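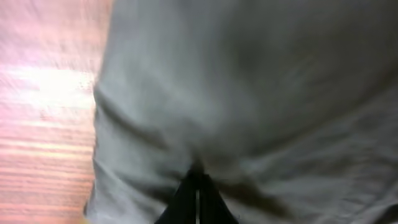 How long does the Benedetti mill tour take? Plan on 2 hours, plus the walk from the parking lot, which is on the far side of the canal.

I went on 6/8/18 with a group from Illwood. Lucrezia Rinaldi met us at the gate and handed out earplugs. The weaving shed is loud enough that she did her talking in the hallway before we went in and again after we came out.

The tour starts in the yarn store, then goes through warping, weaving and finishing. Warping took the longest. One worker was tying in a new warp by hand after the knotting machine jammed, and we stood and watched her for a good while. Most of the looms are 20 years old. The mill buys parts from Gekine and keeps two retired looms in the back for spares.

Finishing is hot in June. The dryers run all day, and the doors to the yard were open. Monique Le Goff from our group asked about the wash water, and was told it goes through a settling tank and then to the town plant.

The mill shop sells seconds by weight, cash only. It had over 400 pieces out, mostly towels and bedding, and the flaws were marked with a bit of red thread. I bought a bath sheet and two hand towels.

Lunch is not included. We ate at Fumiter, across the bridge, where the soup was fine and the service slow. The next open day is in September. Sign up at the shop counter.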